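# Hesbridge Coffee Corner — data card

Last updated: 18 October 2018

## What is this

This folder keeps the notes and pictures of the coffee corner on our floor in Hesbridge. I started it in July, when the old list was lost. It has 122 entries, all in the file `corner.csv`.

## What is in the corner

- one small white refrigerator
- one coffee maker with glass carafe, it stands on top of the refrigerator
- containers and a bag, beside the coffee maker

## Columns

- `item` — the name of the thing, in lower case
- `place` — top, inside or shelf
- `checked` — the initials of the person who looked

The colour of an item goes in `item` too, for example "white refrigerator". Please do not add a new column for it.

## Known problems

Five entries have no place. Three names are written in two ways, and I did not have time to correct them.

Maintained by Heino Toom.

## Comments

**Bajpai:** Is the top of the refrigerator one place or two? I wrote left and right in four entries.

**Heino Toom:** One place, please. I will change your four entries.

**Plodero:** The organiser for tea bags is missing from the list. 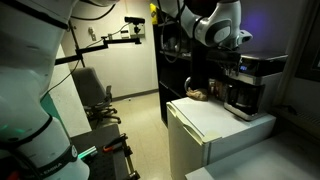 **Heino Toom:** Thank you, I will add it under shelf — and the sugar also, if it is still kept there.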